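The Night Shift Moved Upstairs

At Mandden, a cleaning firm in Bekville, the mops are learning from a computer model. The people who used to push them are doing something else now. Mostly.

BEKVILLE, Monday, March 4, 2024. Quarter to six, still dark. Yevdokiia Pavliuk hangs up her coat, skips the supply closet and goes up one flight to a room with a desk, two monitors and a kettle. For nine years she cleaned offices and rental apartments for Mandden. Now she spends four mornings a week watching a robot try it inside a simulator.

"First week I kept standing up," she says. "My hands wanted to go fix it."

The software is called Vorkel. It builds rooms, drops a robot in them, and lets it blunder around until the blundering gets useful. Pavliuk's job is to look at what the robot sees and say what's wrong. Wrong angle. Too close. Missed the corner. She types fast, two fingers, half in shorthand that only the people upstairs can read.

A lot of what she gets is close to nothing. Dark, blurry, big blocks of color.
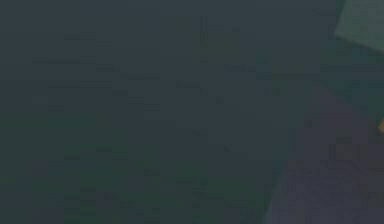
She used to skip those. Then Misaki Hoshino, who runs the training desk, asked her to stop skipping. If a person can't tell where the machine is, odds are the machine can't either, and that needs a note same as a dirty sink does. So they get a note. "Lost" is the one she uses most. Then "back up." Then on to the next.

It is slow work and it pays better than the floor, by 40 cents an hour to start, more after the first review. Thirty cleaners were offered the switch last July. Pavliuk said yes right away because of her knees. Others took some convincing, and a few didnt want it at any price.

Bathrooms are the hard part

Ask anyone who cleans for a living. A hallway is a hallway. A bathroom is where you get the tank, the bowl, the gap behind the bowl, plus whatever somebody left sitting out. Hoshino came from the software side and had figured the floors would be the big job. Pavliuk set her straight in one meeting.

Wiping a tank lid is a good test. A cleaner picks things up, wipes, puts them back the way they were. Takes seconds, no thought at all. Written down for a machine it ran to two pages, and the two pages were still missing stuff. What if it's wet underneath. What if it's jewelry. Pavliuk wrote a good share of the second draft at her kitchen table, and she asked to be paid for those hours, and was.
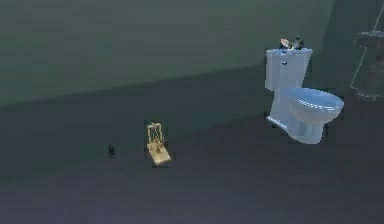 A simulated bathroom in Vorkel, with two small items left on top of the toilet tank.

That came up again in the fall. Who owns a trick? Cleaners have their own ways, top to bottom, back to front, which cloth for what. Some of the crew felt they were handing all of it over for one bump in pay. Mandden now pays a flat $100 for any written method that goes into the training set. There have been arguments about what counts as a method. Folding a cloth in eighths, for instance (it counted, after a month).

Hoshino doesn't pretend the numbers are settled. The company logged 1062 simulated sessions over the winter, and she'd call a small part of them good. No robot has cleaned a paying customer's apartment yet. The first ones are meant for empty units between tenants, with a person along.

And after that? She pauses. "Fewer night shifts. I can say that much. I'm not going to tell people it's the same number of jobs, because I don't know that."

The cleaners have noticed she says this out loud. It counts for something. It doesn't pay rent.

Downstairs, meanwhile, the crew left on the floor gets first pick of routes, and the routes have changed. More daytime. Less of the 2 a.m. office work, which few people miss. More homes too, where customers like to talk and a visit can run long. One longtime cleaner told me she'd traded quiet for company and hadn't decided if it was a good trade.

Back upstairs, Pavliuk has moved on to doorways. Robots are bad at doorways, she says. They come in at a slant, hug the wall, lose half the room. She leans in close to the monitor, types "turn first," deletes it, types "stop, turn, then go."
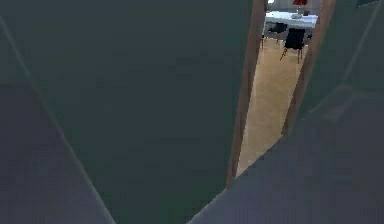

What Shibata did differently

Forty miles away, the town of Shibata runs its own cleaning staff for schools and offices, and it looked at the same software and picked another order. Contract first, robots second. The staff there got a written promise that no one loses hours for two years, and only then did anybody sit down at a monitor. It cost the town time, they are a good half year behind Mandden.

Hoshino has been over to visit twice. Pavliuk went along the second time and came back with a copy of the agreement, which is now taped up next to the kettle with two lines underlined in pen.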